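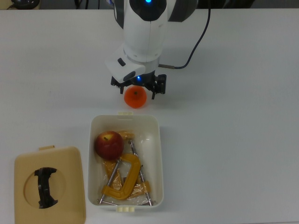 Report of the visit to the Clidon tidying and storage rooms, Anbridge

A party of 20 members of the Duvirine Home Economics Circle visited the Clidon rooms at Anbridge in July. The visit began at 2 in the afternoon and was led by Armindo Carvalho, who has charge of the household storage programme.

Mr Carvalho opened with a short talk on mixed containers – those in which fruit, hand tools and wrapping end up together. Members were shown an open white plastic container on a white table, and discussion turned to what ought to share a box with an apple.

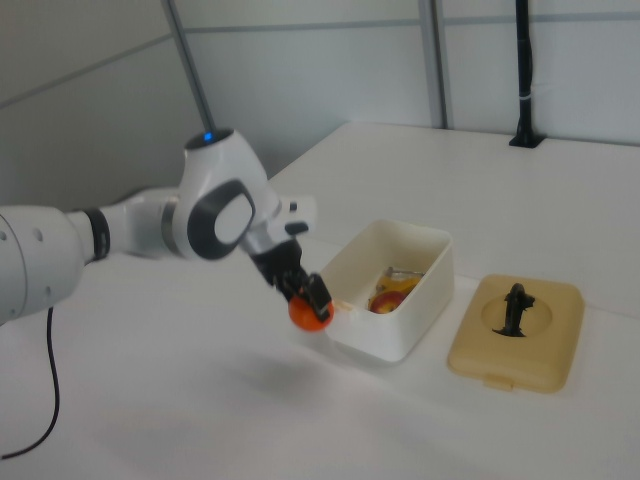

The Circle's own practice is to keep food apart from metal items, and several members spoke in favour of it. Mr Carvalho replied that many households have one box for everything, and that the programme must begin from there. Lids were considered next. Members preferred a lid with tabs, which is easier to lift for those with a weak grip. 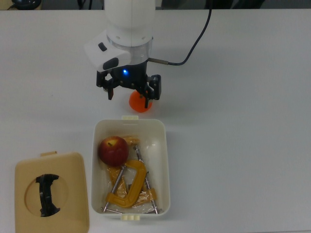

Small round items received the most attention. They roll when set down on a bare surface, and it was agreed that they should go into a container last, once heavier articles have been settled. Tea was served in the Patrício Room, where 60 copies of the programme's storage leaflet had been laid out. The Circle records its thanks to Clidon. Members wishing to borrow a leaflet should apply to the secretary.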